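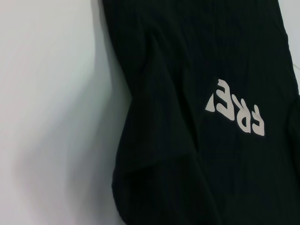
About Noscombe

Noscombe folds other people's things. We take in clothing, bags and odd lengths of cloth from small shops that have better uses for their evenings, and we send them back flat, tidy and ready for the shelf. Hanne Pitkänen started the company 16 years ago on her own dining table, and her family waited nearly 3 years to eat off it again.

The first customer was Prurnach, a hiking store two doors down, with 135 bags in the stockroom and no agreement among the staff on which way was up. Hanne offered to sort them out over a weekend. It took considerably longer, and the store has been sending us its stock ever since, possibly out of guilt.

A lot of what we get is black. Customers love black. It goes with everything, hides coffee, and makes it very hard to find a seam after four in the afternoon. So we work on white tables, and a new folder spends the first week on nothing but black cloth. Anyone who still likes us after that gets to try stripes.
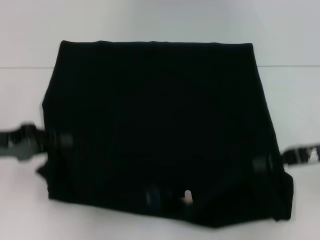 Our method is called Tarkix, a name Hanne came up with on a long drive and won't discuss. It comes down to a few habits. Smooth the piece out before you fold it. Deal with bulky corners early, as they only get worse. Put the biggest fold in first, and if the bundle comes out wider at one end than the other, open it up and start again. Sighing is allowed.

Bags have their own table. Buckles get closed or laid out to the side, straps get straightened, and the flap goes down last. 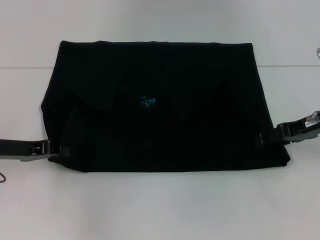 Printed pieces go out with the lettering where a shopper can read it, unless the shop asks for something else, and one of them always does.

There are 16 of us now, in a former bakery that still smells of cinnamon when the heat comes on. We take small orders and awkward ones. Fitted sheets are quoted separately, after a short conversation about whether you really want this.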